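Levwood Residence Project: Sorting and Storing Shared Household Items
Final report, Domestic Organization course
Submitted Mon 11 May

3. Work Surface and Materials

The purpose of this project was to set a simple procedure for returning shared items to storage in the Levwood kitchen. Residents had reported in February that cups, bowls and cloths were left together on one table and put away in no fixed order. The course allowed a budget of 790 crowns, most of which was spent on trays and bins.

Brown paper was chosen to cover the table. It is inexpensive, it can be replaced when stained, and light or brightly colored items are easily seen on it. Hard items such as cups and bowls were handled first.

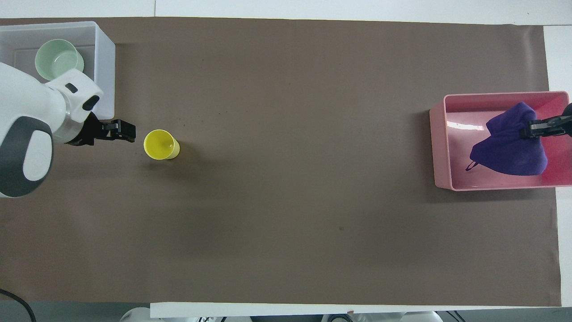
Miloslav Matoušek asked whether the paper should stay in place between sessions, as a washable mat would cost more at the start but would produce less waste over a full year. The point is accepted and has been added to the recommendations in Section 5.

4. Handling of Cloths

Cloths required a separate rule. In the first draft of the procedure they were to be folded before storage - a step that most residents skipped. The revised procedure asks only that each cloth be placed in a shallow open tray, where it remains in view and can be folded later. Clear bins are kept for other goods.

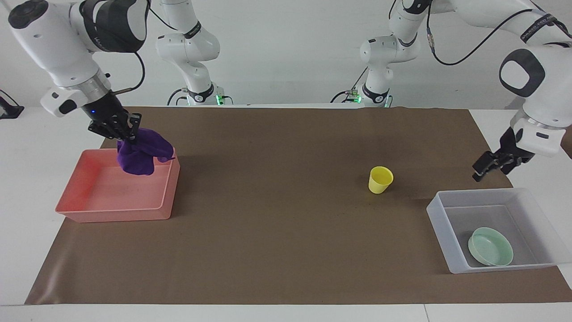 Figure 2. Purple cloth held above the salmon-pink tray.

Arvid Sandberg prepared the written instructions for this step. They fill nearly 100 words and are to be posted beside the table. The Truvden residence has requested a copy for its own kitchen.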